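8 June 2019

Satow headband, day whatever. The second unit came from Prurasdale in a box marked FRAGILE, with the first unit's fault intact. Left channel reads fine on the bench and goes to mush on a human forehead. I have now worn it through two lunches and one phone call with my bank, and the only clean signal in the lot is me clenching my jaw at the hold music.

For the record, this is a recording headband. It puts no current into anybody. I have had to say so to three separate relatives since January, one of whom was disappointed.

Contact check, saline pads, eyes shut: 29 kilohms on the left, 404 on the right. The right is the side that works. I swapped the leads and the numbers stayed put, so the leads are innocent. Swapped the pads, same again. Wiped my forehead with alcohol, which stung and changed nothing.

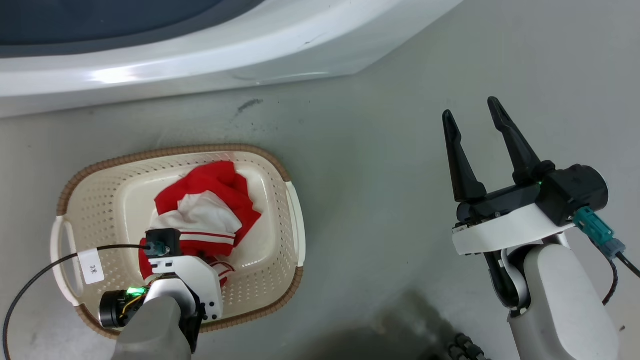 The vendor's app, meanwhile, gave me a "focus score" of 300 while the band was sitting on a grapefruit. My own best is lower than that. I wrote to Munshi asking what the scale tops out at and got back a PDF saying the score is "personal to each user." The grapefruit has been told.

Raw files are more useful. Pulled 1,000 samples from the stretch with eyes closed and there is something that could be alpha if you squint and want it badly. It vanishes when the laptop is plugged in, so next run is on battery, charger out of the wall and not just out of the laptop.

Groltham want a yes or no on using these for the sleep pilot. My draft answer is no with a long face. If someone else wants a go first, the band is in the second drawer, and please don't use the blue gel, it gets under the foam and sets like toffee.

To do: open the left housing and look at the solder on the reference pin. Find out why the firmware thinks it is 2011. Buy pads. Eat grapefruit.

Later: opened it. Reference pin looks all right. The ground next to it wiggles. Reflowed it, closed it up, too tired to trust my own forehead tonight.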